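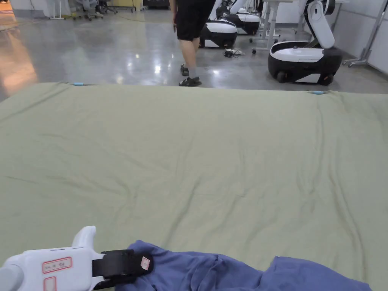 Notes on drying fabric indoors, January

I switched from line drying to a folding rack when I moved to the apartment in Obura, and the bathroom humidity sensor has been complaining ever since. The radiator is undersized and the window faces an air shaft. A full load of bedding used to need a day and a half.

The first change was spin speed. The Urnico washer defaults to its gentlest setting for bedding, and I had never touched it. One step up, a cotton double sheet that weighs 560 grams dry came out with noticeably less water in it. Two steps up gave creases that would not hang out, so I went back.

The second change was airflow. I had assumed heat was the limit and bought a small Rurkex heater, which raised the electric bill and fogged the windows. A desk fan on low, aimed along the rack and not straight at it, did more. I run it for 30 minutes, turn the sheet over, and run it again. Folded-over fabric dries last — the top bar is always the damp spot — so I now shift the sheet a hand's width each time I turn it.

The dehumidifier is the Utero compact model, bought used. It collects roughly 510 milliliters on a bedding day with the door shut. With the door open it mostly dries the hallway.

Colored cotton gets dried away from the window. My green set faded along one fold last summer and I don't want to repeat that.

Still to test: wool blankets, and whether leaving a gap of 10 centimeters between the rack and the wall makes any difference. The paint back there has started to bubble.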